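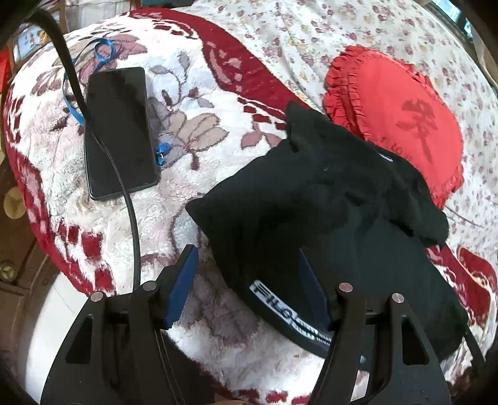
Figure 3. Patterned plush blanket with crimson border bands over a floral bedsheet; a black smartphone lies face up on the pile.

4.2 Bedding as a resting surface for small items

The bed was the surface most often named when participants were asked where they had last put down a telephone, keys or spectacles. Of the 186 households that returned the Plandstead questionnaire, 41 gave the bed as the first place searched. Dervishi and Visser reported a similar ordering for the Clostside sample, although their form did not separate the bed from other soft furnishings.

Two properties of bedding are considered here: pile and pattern. A deep pile lets a small object settle, which lowers its outline and softens the shadow at its edge. Pattern acts on the search itself. The blanket in Figure 3 has a creamy white ground with botanical motifs in mauve, beige, grey and dark red, and its borders carry blocks and curved shapes in further reds and pinks. The sheet beyond it is smoother and printed with much smaller flowers. A searcher moving from one to the other meets a change in both texture and motif size.

The dark glass of the phone contrasts strongly with the pale ground, and we coded items of this kind as high contrast whether or not the screen was lit. The narrow bright blue ribbon or lanyard beside it was coded separately. Blue was uncommon among the bedding colours listed in the questionnaire, and a cord also extends the outline of an item well past its casing. Small loose pieces, such as the shiny blue one near the lower right edge of the phone, were entered as a third class and left out of the contrast scores, as their size varied too widely for the scale in use.

Coding was carried out by Softić and Shabalala working apart. Disagreements mostly concerned border bands, which one coder had treated as part of the ground and the other as a motif. The rule finally adopted was to score a band as ground where it ran along a whole side of the blanket. Maroon and dark brown items lying across a crimson band were then rescored under this rule.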